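Lekside Play Kitchen Collection: Data Card

Maintained by the Wollano Toy and Resource Library
Status: current release, revised in November

Summary

The Lekside Play Kitchen Collection is a catalogue of soft play foods and the ordinary kitchen items that are lent with them. It comprises 600 item records and 900 photographs. The records are intended for toy libraries, early learning centres and family day care providers that wish to organise a loan collection or compare their own cataloguing practice with ours. Photographs are supplied in colour and at their original size.

Scope

Two classes of item are covered. The first is play food, consisting mainly of plush fruit and vegetables. The second is household ware used in pretend cooking: plates, trays, boxes, cutting boards, utensil holders and spoons. Household ware is of full adult size unless the record states otherwise. Hard plastic play food is catalogued separately in the Ellonness list and is not included in this release.

Items were recorded on a kitchen counter, set out among other kitchen goods.
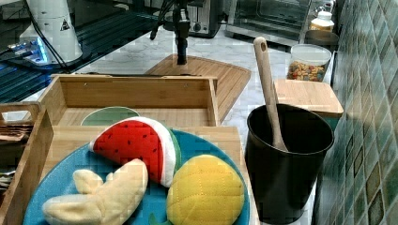
Each record applies to a single item. A group of play foods served on one plate therefore generates a record for each food and a further record for the plate, all linked by a common setting number. Trays and boxes are recorded in the same way. Real groceries that appear in a photograph are listed in the setting notes only and do not receive a record.

Fields

item_no: catalogue number, unique within the collection
setting_no: number shared by all items photographed together
class: play food or household ware
name: everyday name of the item, in lower case
colour: up to 3 colours, the main colour first
surface: for example plush, quilted, stitched, bamboo
placed_on: the plate, tray, board or other item directly beneath, if any
visibility: full or partial
notes: free text

Naming

Cataloguers are asked to use the name a child or parent would use at the loans desk. Where a play food could reasonably be taken for more than one fruit, both names are entered, separated by a stroke, as in "pineapple/melon". The cataloguer should not select one name on the basis of colour alone. Seeds, rinds and leaves are described under surface or notes and are not given records of their own.

The word "bamboo" is used for household ware only where the cataloguer is confident of the material. In all other cases "wooden" is entered. Both terms occur in the collection, and searches for boards and trays should include each of them.

Partly hidden items

Items standing behind or inside other items are recorded where enough can be seen to name them in general terms, for example "dish" or "crate". Contents that cannot be named with confidence are entered as "unidentified" and the reason is given in the notes. Users should expect a higher proportion of such entries in settings with open boxes.

Known limitations

Fruit is more heavily represented than vegetables, and bread, meat and dairy items are few. Colours were entered by eye, and pale green, cream and yellow are not always distinguished consistently between cataloguers. Measurements were not taken. The collection should not be relied upon for advice on the safety, washing or age suitability of any toy.

Files

The release is supplied in 4 parts: the item table, the settings table, the photographs and a change log. Tables are plain text with comma-separated values. The Begum index, which groups play foods by meal, is distributed on request and follows its own numbering.

Use and acknowledgement

The collection may be copied and adapted for non-commercial purposes by libraries, centres and schools. Publications drawing on it should cite the Lekside Play Kitchen Collection and name the Wollano Toy and Resource Library as publisher. Corrections should quote the item number and the setting number and will be entered in the change log of the following release.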